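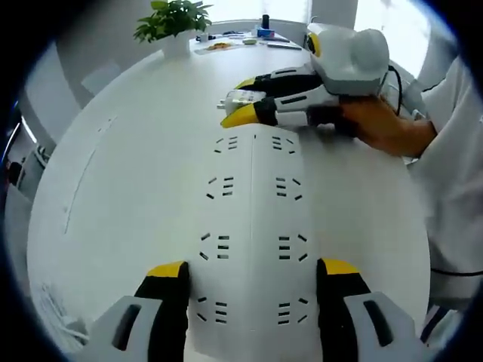 # Pateck finger comparison – data card

Recordings made with two hand-held grippers, used to compare the Bollora and Valtonen finger sets before either one goes on an arm. Collected in April at the Brernora workspace.

## Contents

- 2441 episodes, one folder each
- video at 60 frames per second, with a copy reduced to 30
- finger opening, logged on the same clock as the video
- `notes.txt` per session (free text, uneven)

## Tasks

Tabletop work only. Small rectangular parts are picked up, turned and set down near a larger white box with vent slots. Two-hand episodes use both grippers over the same table. Fingertips are yellow in all sessions, so tip color does not identify the finger set – read `fingers` in the metadata.

## Loading

 python load.py --root data/ --fingers bollora --rate 30

Use `--limit 1000` for a short run. The split is by session. Do not shuffle episodes across sessions before splitting.

## Known issues

- The wide lens bends straight edges and darkens the corners. Frames are stored as recorded. Calibration is in `calib/`.
- Daylight from the window shifts exposure in the morning sessions.
- Finger opening drifts slightly in long Valtonen episodes – re-zero from the first closed frame.
- No force data. Grip strength cannot be compared from this set.

Print this page | E-mail this page

Recent items
Valtonen pad wear log
Bollora controller settings
Brernora lens calibration notes

This site uses cookies. By continuing to browse you accept our cookie policy.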